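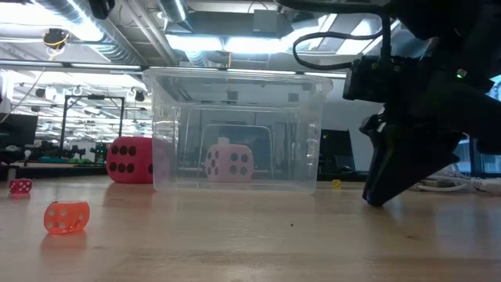 Shoppers want plainer shelf labels, and we asked 1,222 of them to be sure

I'm Sinéad Kavanagh, and I look after shopper research at Udirent. I've spent most of the winter standing in grocery aisles asking people what they make of the little tickets under the tins (my feet have only just forgiven me!), and today we're publishing what they told us.

The short version: people can't compare prices as easily as they'd like. We spoke to 1,222 shoppers at 40 independent grocers, and the grumble I heard most was about unit pricing. One jar is priced per 100g, the jar next to it per kilo, and you're left doing sums with a basket on your arm and a toddler pulling at your coat.

So we've been working with Harkeo, the convenience group, on a new ticket. The unit price is printed as large as the selling price, and every product in a category uses the same measure. It goes into four Harkeo shops in March, starting with cereals, coffee and washing powder.

Cathal Ó Súilleabháin, head of trading at Harkeo, told me: "My own mum brings a magnifying glass shopping. If we can get her to leave it at home I'll be delighted."

We'll be watching sales of own-label lines closely, as I've a hunch they'll do well out of this – but I've been wrong before, so let's see.

The full report, Reading the Shelf, is free to independent retailers. We've printed 2,000 copies and there's a download too. Ask Cúc Lò in the Udirent press office for either one, or if you'd like to come along and see the tickets in a shop.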